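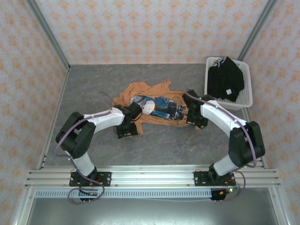
Laundry sorting

Laundry sorting is the household task of dividing clothes and other textiles into groups. It is done before washing, so that items in one load can stand the same temperature and treatment, and again after drying, when clean items are folded and returned to the people or rooms they belong to. The word "sorting" on its own usually means the first of these.

Background

Where washing was done by hand in a single tub, the order of the items mattered more than the grouping. White linen went in first, while the water was clean and hot, followed by coloured items and lastly by work clothes. With the spread of the domestic washing machine the same division was kept, but as separate loads. Detergents that work in cool water have made the temperature groups less strict, and many households now wash most everyday clothes together.

Common groups

By colour. Whites, light colours and darks are the usual groups. Black and navy cotton can release dye for several washes, as can strong reds and oranges. A bright orange garment is normally kept with other warm colours until it no longer marks a damp white cloth. Printed items are sorted by their background colour, or with the darks if the print is mixed.

By fabric. Towels and denim are heavy and rough when wet and can wear thinner cloth. Wool and silk are washed apart from cotton. Printed T-shirts are turned inside out in some households.

By soil. Muddy or oily clothes are held back for a load of their own.

By owner. Shared houses often sort by person, whatever the colour. A small household may sort in no other way.

Baskets and containers

The laundry basket is both a store and a sorting aid. Wicker was long the usual material in Europe. Plastic baskets are lighter, can be wiped clean and do not snag knitted cloth. Perforated sides let air reach the contents, which slows the growth of mildew on damp items. White plastic is common, and a basket of this kind is often used for one group only, such as black clothes.

The Tuvholm basket, sold in a small and a tall size, is a plain open model without a lid. The Coltard hamper is divided inside by 2 cloth panels and stands on a frame. In laundries that take in washing, wheeled trolleys holding up to 50 kilograms do the same work.
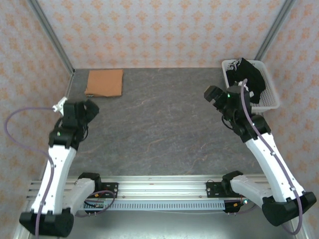

Sorting by hand

Items are taken from the heap one at a time, shaken out and placed with their group. Pockets are emptied, zips closed and sleeves pulled the right way. Small items are easily lost inside larger ones, and socks in particular are found in duvet covers and trouser legs. A flat, clear surface at waist height makes the work easier on the back than the floor does. A large table also allows folding in the same place.

The guide issued by the Hoarau laundry school in May gives 10 minutes as a fair time for a family's weekly wash.

Labels and stuffed items

Most clothes carry a sewn-in label giving the fibre content and the care symbols. The washtub shows the highest temperature, the triangle refers to bleach, the square to drying and the iron to pressing. Labels fade or are cut out, and an item without a readable one is usually put in the coolest and gentlest group.

Cushions, pillows and other stuffed items are sorted apart from clothing. They take up much of the drum, hold water in the filling and dry slowly. Many have a removable cover that can be washed alone.

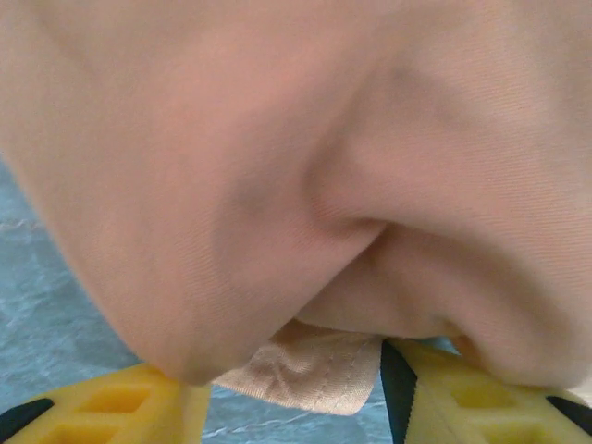

A stitched fabric tag at the lower edge of a stuffed item in peach-beige cloth.

See also

Care symbol
Clothes line
Clastetti fold
Linen cupboard

Page last changed September 25, 2023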